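Iulian Onu
@iulianonu

1/ In September I started to learn the names of colors in my wife's language. I thought it will take one evening. I want to write down what I found, maybe it is useful for somebody who is also learning.

2/ In Sarnach, where I grew up, we have one word for blue and green together when we speak of far things, like hills or the sea. For near things we have two words. My grandmother never mixed them.

3/ In Preltside, where I live now, English is enough for the shop. But English has also its traps. "Tan" is a color, and it is also what happens to your skin. I needed a year to feel safe with this word.

4/ My method is simple. I take small things of the same color, put them together, and say the word aloud before I touch them. Green is the word I still get wrong most often.

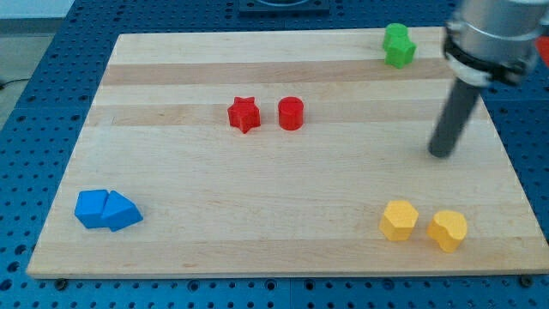

5/ Second method: an old dictionary. Mine is from Vindik, a small publisher, and it has 1,886 entries. Only 8 of them are colors. The rest is mostly farming and weather — very good if you need to talk about hail.

6/ A friend told me that a beginner needs 200 words to be polite and 300 to be funny. I am somewhere between. People smile, but I am not sure at what.

7/ Please do not learn opposites on the same day. I learned "light" and "dark" together and I mixed them for weeks. I asked for dark bread and went home with a white one.

8/ Next I will try the words for cloth and thread. My wife has a box of old buttons from her aunt, and she promised to test me on Saturday dinners. If you have a good word for the color of weak tea, please write it to me.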